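Preparing Knitwear for Seasonal Storage
Evangelista Textile Care Center – Household Guides
Last revised May 13, 2024

This guide explains how to clean, dry and store sweaters and other knitted garments at the end of the cold season. It applies to wool, cotton and most blends. Garments with beading, leather trim or a "dry clean only" label should be taken to a professional cleaner.

Before washing

Empty all pockets and close any buttons or zippers. Turn the garment inside out and check the underarms, cuffs and neckline for stains. Treat marks with a small amount of mild detergent and leave it in place for 27 minutes. Do not rub. Rubbing causes felting in wool, and felting cannot be reversed.

Washing

Fill a basin with cool water and add 2 capfuls of Nelby wool wash or a similar product. Submerge the garment and press it gently up and down. Drain the basin, refill it with clean water of the same temperature, and repeat until no suds remain. Lift the garment with both hands so that its weight does not pull on the shoulders.

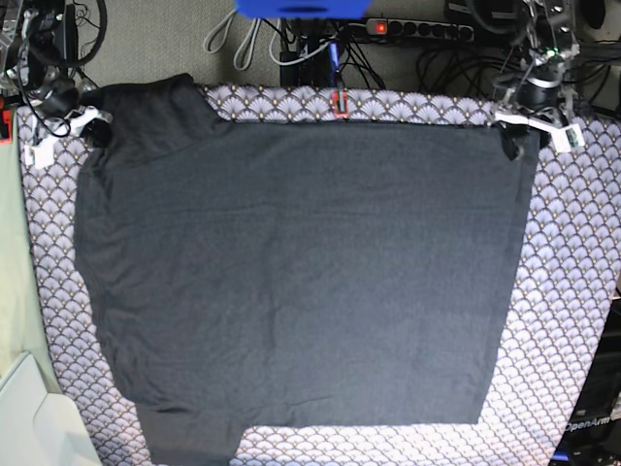 Drying has more effect on the final shape of a sweater than any other step. Roll the garment in a clean towel and press out the water, then unroll it on a flat surface covered with a second towel. Compare the measurements with those taken before washing, if you have them. Smooth each section outward from the center with open palms. On the dark gray knit, the right edge and hem are fairly straight, while the left side is still wavy and the fabric near the shoulder is bunched; areas of this kind should be eased flat before the garment is left to dry. Turn it over once the upper side feels dry.

Storing

Fold knitwear – never hang it – and place the heaviest pieces at the bottom. Griver cotton storage bags are suitable, as is any clean box with a lid. Plastic bags should not be used for wool. Put a cedar block in each container and inspect the contents in July.

Light surface dust may be removed with a Dustano brush before the garment is worn again.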